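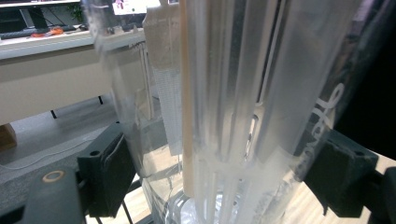

Slide 1. Clear container of frosted tubes, close up.

Speaker notes: Earnouts, or how to argue about the price twice

Morning session, Wednesday. Speaker: Areeba Shaikh. Rochelle Castellanos takes questions with me at the end. Handout goes out after, not before, or people read ahead.

Opening

Thanks for having us in Skandetville. I was asked for a talk called "Bridging the valuation gap with earnouts." I changed the title. You can decide by lunch whether I was being unfair.

Quick version for anyone who mostly does property work. Buyer thinks the business is worth one number, seller thinks it is worth a bigger number. They agree to pay the smaller number at closing and the rest later if the business hits a target. Everybody shakes hands. The gap is said to be bridged.

My view is that the gap is still there. It has been moved to a date when the lawyers cost more and the two sides like each other less.

(Pause. Don't rush into the case.)

Slide 2. The Voyle deal

I'm using a deal with the names changed. Seller is Lonum, a family-owned parts business. Buyer is Voyle. Cash at closing, plus an earnout of up to $40 million over 2 years, tied to EBITDA.

The buyer's first draft defined EBITDA in four lines and said it would be worked out "consistent with past practice." Ask the room: whose past practice? Lonum had never closed its books on a monthly basis. Voyle ran everything on a group system with shared costs pushed down to each unit. By the first September after closing, the Lonum unit was carrying a charge for head office services it had never asked for. The buyer said that was a normal cost of being in the group. The seller said it was a thumb on the scale.

Both of them could point to the same sentence in the contract. I keep hearing that good drafting fixes this. Good drafting would have helped. I doubt it would have stopped the fight, for reasons on the next slide.

Slide 3. Who holds the wheel

After closing the buyer runs the company. The seller's payout depends on how the buyer runs it. Sellers ask for covenants: keep the sales team, keep the marketing budget, don't move customers to another unit. Buyers push back, and I have some sympathy. They bought a business and they'd like to be able to run it.

What usually gets signed is a promise not to act in bad faith, or not to take steps with the main purpose of avoiding the payment. Read that second one slowly. A buyer with a halfway decent business reason for what it did will probably walk through it. If your seller client thinks that clause protects them, have the conversation now and put it in writing.

On the implied covenant of good faith: I know people like it. Courts in many states are slow to use it to hand a party something it asked for in negotiation and didn't get. If you asked for an operating covenant, lost, and signed anyway, I would not build the case on it. Check your own governing law, please. I am not giving a fifty-state survey from this podium.

(If someone brings up acceleration here, say it's coming.)

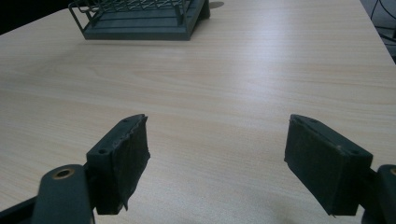
Slide 4. Open gripper above a light wooden table.

Slide 5. Picking the number

Revenue targets are easier to check and harder to fiddle with. They also reward a seller who stays on as manager and sells everything at a terrible margin. Profit targets fix that and open up every cost line for debate. Milestones (an approval, a signed customer) look clean until the customer signs for half the volume.

I don't have a favorite. I get suspicious when a deal team does.

Cliffs deserve their own warning. In the Cuserwood matter the whole payment turned on reaching 545 installed units. One short and the seller got nothing. Every gray-area unit became worth the entire earnout, and both sides behaved exactly as you would expect. Was a unit installed when it was delivered, when it was switched on, or when the customer signed off? The contract said "installed." A sliding scale would have left a disagreement over a few units worth the price of a few units.

Slide 6. The accountant will sort it out

Will they? Most agreements send disputes to an independent accountant. Fine for arithmetic. Less fine when the real question is whether the buyer broke a covenant. Say whether the accountant is acting as an expert or an arbitrator, and say what is outside the job. If the clause is silent, expect to spend the first few months arguing about where to have the argument.

Also: access to books. A seller who gets a one-page statement and thirty days to object has a right that is hard to use. Ask for working papers. Ask for them during the period too, so the bad news comes early.

Slide 7. Things I would still ask for

Acting for a seller: a worked example attached to the agreement, using real past figures. A list of excluded charges, with group overhead at the top. Acceleration on a sale of the unit, and a fight about acceleration on firing the founder. Something behind the promise to pay, such as escrow or a parent guarantee. Lenders may want the earnout to rank behind them, so read the financing papers before you promise anyone anything.

Acting for a buyer: an express statement that you can run the business as you see fit, no fiduciary duty to the seller, and a right to set off indemnity claims. Sellers hate set-off. They're right to.

Acting for either: treat the earnout as if it pays zero and ask whether your client still wants the deal. Then treat it as paying 100 percent and ask again. If the client only likes one of those answers, you haven't agreed on a price.

(Rochelle may disagree with me here. Let her. She has closed more of these than I have and thinks I only see the ones that go wrong. Fair point, I do litigation.)

Questions

Likely ones: tax treatment when the founder stays employed (send to the tax panel), whether insurance covers any of this (read the exclusions first), whether a simple price cut would have been better (often, yes).

Leave slide 7 up during questions. Handouts are on the table by the door.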